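**Pomeck, atelier de préparation des kits : point d'avancement, septembre**

Nous arrivons à la fin de la deuxième période financée et il nous est demandé de dire si la cellule automatisée d'Eltadon « libère du temps » aux opératrices et aux opérateurs. Notre réponse reste prudente. Le temps libéré existe, mais il est repris presque aussitôt par des tâches que le dossier initial ne mentionnait pas : présenter les outils dans la bonne orientation, acquitter les arrêts, reprendre à la main ce que la cellule a refusé.

Sur la campagne de 1 000 cycles, le fournisseur retient un fonctionnement « sans intervention ». Nous contestons le terme. Son logiciel, Kideck, n'enregistre une intervention que si la cellule est réarmée. Redresser un outil avant le départ du cycle ne laisse aucune trace. Les équipes ont donc tenu leur propre cahier pendant 30 postes de travail, et c'est sur ce cahier que nous nous appuyons ici.

Les outils à manche posent le plus de difficultés. La tête pèse, le grip est souple, le support en métal renvoie la lumière. Le poste de présentation a été simplifié en conséquence, avec une seule pièce à la fois et un bouton accessible à droite.
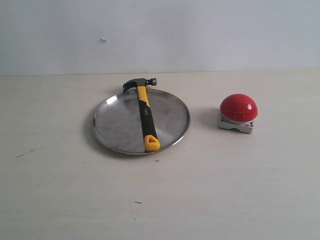
*Poste de présentation : marteau arrache-clou sur plateau inox, bouton rouge à droite.*

La simplification aide la machine. Pour les personnes, le bilan est moins net. Un préparateur composait auparavant un kit entier et choisissait son ordre. Il dépose maintenant un outil, attend, en dépose un autre. Deux agents ont demandé à revenir à la ligne manuelle, ce que l'encadrement a accepté. La prime de polyvalence, elle, n'a pas été revue alors que les fiches de poste ont changé.

Le bouton a aussi fait débat. La consigne dit d'appuyer au moindre doute, mais chaque appui dégrade l'indicateur affiché dans l'atelier. Nous avons demandé le retrait de cet affichage. Eltadon n'a pas répondu à ce jour.

**Dépenses.** Conformes au plan, sauf la formation : 2 sessions tenues, les suivantes reportées faute de remplaçants sur la ligne.

**Suite.** Nous ne recommandons pas d'étendre la cellule au site de Lennox dans l'immédiat. Nous demandons que le solde serve d'abord à financer les remplacements pendant la formation, puis un relevé des gestes non comptés par Kideck, établi avec les équipes et transmis avec le prochain rapport.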